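4th April

I wore braces for two years as a teenager and skipped my retainer for most of my twenties, so the gap between my lower front teeth came back. Last July I finally went to the Flurkcombe dental office to have it looked at. Keith Tapley, the hygienist there, took the impressions and told me to expect a bonded wire behind the lower teeth, plus a removable retainer for nights.

## The wire

It took 11 minutes to put on. My tongue kept finding it for four days and then stopped. Flossing is the annoying part. I use the stiff-ended threader floss, one gap at a time, and it adds a few minutes to the evening.

## The night retainer

The plastic one cost me $165, and my insurance paid none of it. I rinse it in cool water every morning and brush it with a soft brush, no toothpaste. Once a week it soaks in a cleaning tablet. I left the first one in a napkin at a diner in Praridthorpe and had to pay for another, so now it goes in the case or in my mouth.

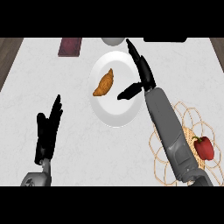
## Next visit

I go back in July for a check on the glue. One end of the wire feels a little rough, and I want Keith to smooth it down. If it starts to lift before then I'll call and move the appointment up.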